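Watance Table Finish: Frequently Asked Questions

Last revised 11/8/22

What is Watance?
Watance is a one-part, water-based clear coat for interior wood furniture. It is sold in matte and satin. The two sheens have the same hardness once cured and can be mixed in any ratio.

Can it be used on a dining table or a workbench?
Yes. Use three coats on dining tables and four on surfaces that will see tools or hardware. Two coats are enough for shelves and table legs.

How far does a can go?
One quart covers nearly 100 square feet per coat on sanded hardwood. Softwoods and end grain take more on the first coat.

Will it change the color of pale wood?
Very little. Watance contains no amber resin, and light woods keep most of their raw color. Oil-based finishes such as our Enditz line warm the wood noticeably and continue to darken for the first year. If you need to match an existing piece, finish a scrap of the same board and let it dry overnight before you compare.

Does the grain stay visible?
Yes, in both sheens. Water raises the grain on the first coat. Sand lightly with 320 grit after that coat and wipe off the dust with a damp cloth. Do not use steel wool between coats. Fragments left in the surface will rust.
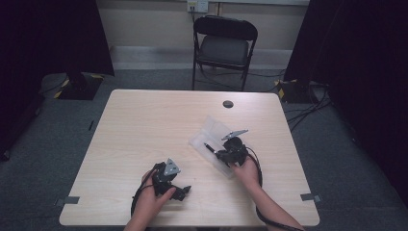

Photo: Oluwaseun Eze

How long before the table can be used?
Dry to the touch: 2 hours at 70°F.
Recoat: 4 hours.
Light use: 3 days.
Full cure: 19 days.
Add a day to the light use figure if the room is below 60°F. Do not apply below 50°F.

Can I put a tablecloth or rubber mat on it?
Wait for full cure. Some soft plastics and rubber feet contain plasticizers that mark any water-based finish, including a cured one. Felt or cork is safer under anything that stays in one place.

How do I clean it?
Damp cloth, mild dish soap, dry cloth. Ammonia cleaners dull the satin version. Silicone polish does not harm the coating, but it must be removed completely before recoating.

Can I repair a scratch without stripping the whole top?
Scratches in the coating only: sand the full board from edge to edge with 320 grit and apply one coat. Scratches into the wood: sand to bare wood, then build up the same number of coats as the rest of the table. Spot repairs in the satin version usually show in low light.

Can Watance go over Enditz or another oil finish?
Yes, after the oil has dried for 30 days. Apply one coat of Igwe sealer first. Over wax, no. Strip the wax with mineral spirits and test a small area.

What happened to Graleck?
Graleck was the earlier name of the matte version. The formula is the same. Unopened cans stored above freezing can still be used if the contents stir out smooth.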